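Cikbridge Classic Comedy Society
Minutes of the meeting held on 6th October

In the chair: Analyn Manalo. Apologies were received from two members. The minutes of the last meeting were agreed with one correction: the Mustero sketch film runs 38 minutes.

1. Screenings
Attendance at the sitcom double bill was 118, the best of the season. The second feature had poor sound in the back rows. Bremier to be asked for a better copy before it is shown again. 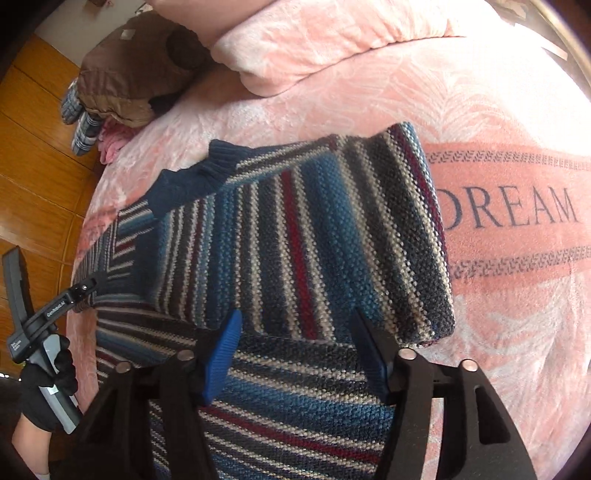 2. Costume display
The foyer display will cover knitwear in domestic sitcoms. Members liked the striped jumper, with its navy, cream and burgundy, and felt it would sit well next to the living-room stills. Labels are to give the series and episode where known. Anything we can't trace will be marked "in the style of the period". Display to go up a week before the December screening.

3. Panganiban tapes
The collection holds about 2,000 off-air recordings, mostly light entertainment. Only 7 boxes have been listed so far. Agreed to list sketch shows first and leave quiz shows until last. No tape is to be played until it has been checked for mould.

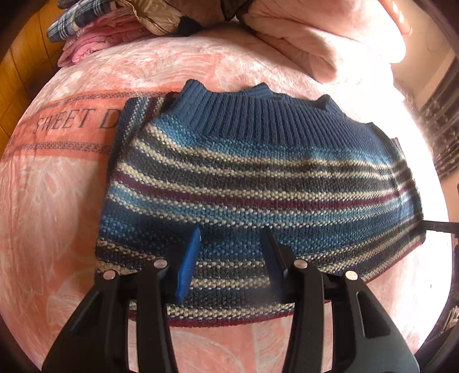 Item 2: striped jumper, ribbed band at the top.

4. December programme
Two Christmas specials proposed. The longer one was preferred, subject to the hire fee. A. Manalo to write to Bremier.

5. Any other business
The urn needs a new lid.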